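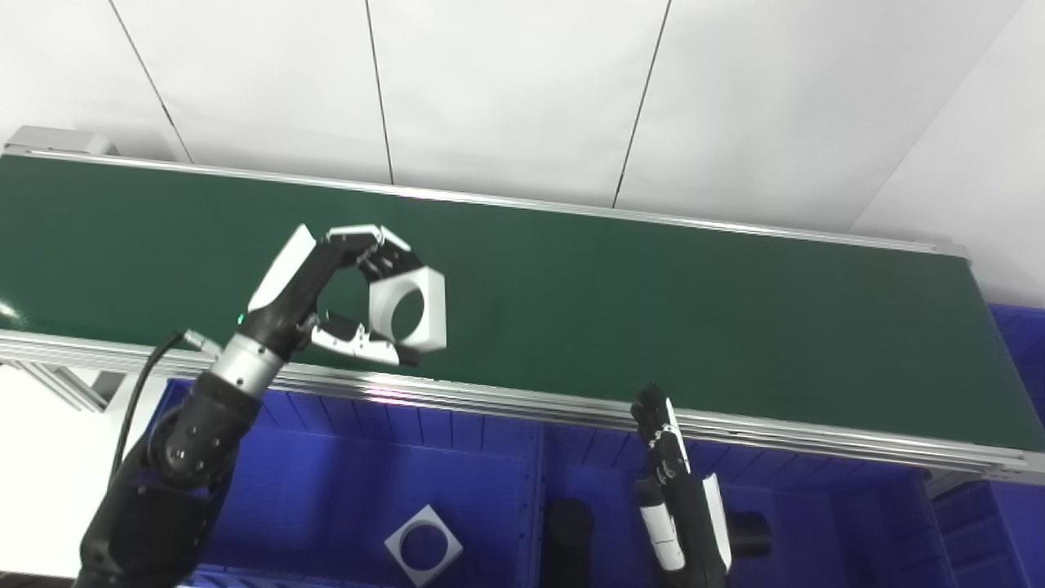

How long does a small label need to make one collection? For Istard the time was 17 months, from the first drawing to the evening when the clothes were shown.

Saturday, March 6, 2021
By Bjartur Hedegaard

I have followed Istard from the time when it was only two sewing machines and one long table. The designer, Nilton Mamani, learned to cut coats from his aunt, and I think one can still see it in the shoulders. They are a little wide and they sit very calmly on the body.

The new collection is called Gurkar. It was shown in a former school gymnasium, with the lines for the ball games still on the floor, and the models walked along these lines. I liked this very much. The music was less good, and too loud for such a room.

Most of the looks were coats and long vests in boiled wool, in gray, mustard and a dark green which I did not see from him before. The wool is from a small mill, Pranik, that sold him some 800 meters from old stock. When it is used up, there will be no more of this green. He told me that he cut the sleeves in two pieces so that less cloth was lost, and then he came to like the seam and moved it to the front.

My favorite was the Obi coat. It closes with a wide belt that goes through the side seam and is tied at the back. I tried it on after the show and needed help with the knot. The pockets are deep enough for a book. The price is 1,980, and I must say that I went home without it. For a coat with this much handwork I find the price correct, but my rent is also correct.

What I did not understand were the thin silk dresses near the end. They were pretty, but they seemed to belong to another designer. Nilton said he wanted something light for people who live in warm places. Maybe I am too much from the north to judge it.

The coats can be ordered until the end of April, and they are sewn only after the order. I have asked for a small piece of the green wool, and it lies now on my desk beside the lamp.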